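Oltmanns Robotics Club forum > Plate stacking task

tbaumgart
ok so plate task for the student project. grid is taped, plates on the floor, gripping at the rim. runs keep dying on the lift, 44 out of 50 so far. anyone got a better grip height?
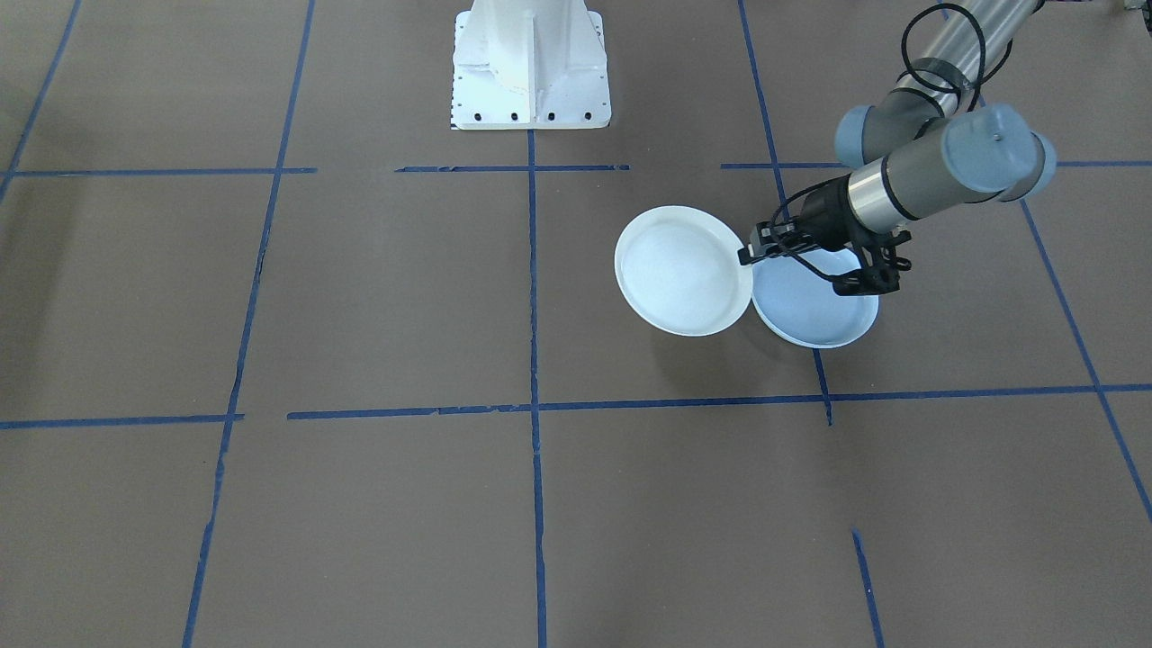

tried 5 mm lower, no change. speed halved, no change. Helmut thinks its the finger pads, I think its the approach angle

histeo_fan
pads. we had the same thing at Dremitz in July, swapped them and done

H. Harms
What Torben leaves out is that he changed the angle AND the speed in the same batch. So we know nothing. One thing at a time please

tbaumgart
fine. guilty. wrist view for whoever wants to look at detection

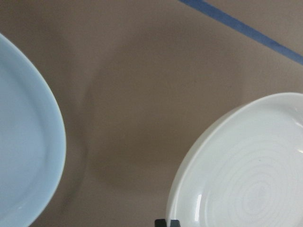
Detection is my other headache. Threshold is one number for both plates and it shouldnt be. The white one has those glossy streaks on the rim plus faint rings inside, teh blue one is plain, so I'd tune them seperately

visia_kim
disagree, two thresholds is a hack. fix the lighting first

H. Harms
Lighting won't get rid of rings in the glaze. Agree with Torben for once

histeo_fan
still pads

tbaumgart
ok pads tonight, same angle, full speed. will post numbers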